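Portal de movilidad Kohlhase: guía del solicitante
4. Registro de la estancia de investigación

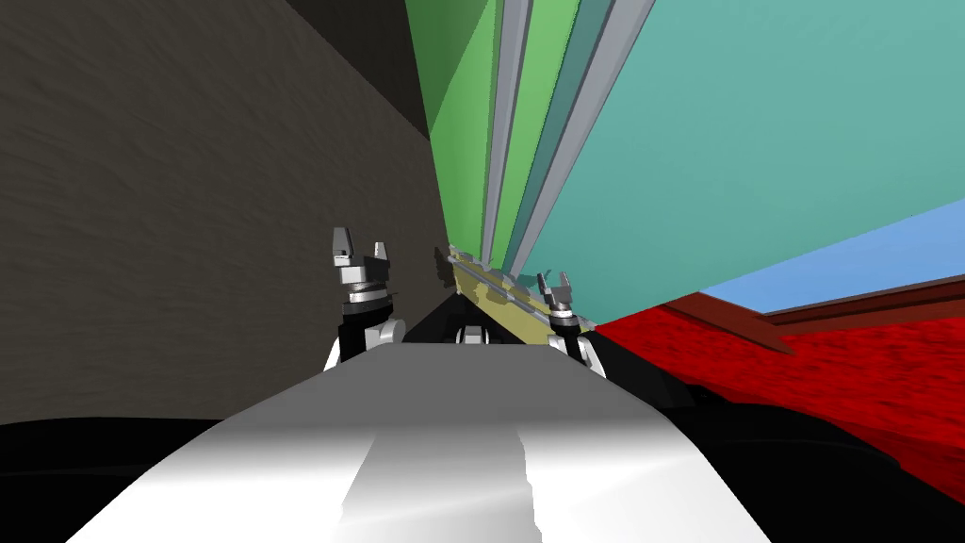

4.1 Alta de la solicitud

1. Acceda al portal con la cuenta institucional y seleccione Estancias > Nueva.
2. Indique la universidad de origen y el grupo de acogida.
3. Adjunte el plan de trabajo en PDF (máximo 5 MB, 600 palabras).
4. Asigne un tutor en cada universidad. El campo no admite cuentas de estudiante.
5. Pulse Enviar a revisión.

Nota: el título del proyecto admite 200 caracteres, espacios incluidos.

Precaución: tras el envío, las fechas quedan bloqueadas. Para modificarlas, escriba a la coordinación (Anneliese Fuchs) desde el propio expediente.

4.2 Pago de la ayuda

El 80 % se abona al validar el certificado de llegada; el resto, con el informe final.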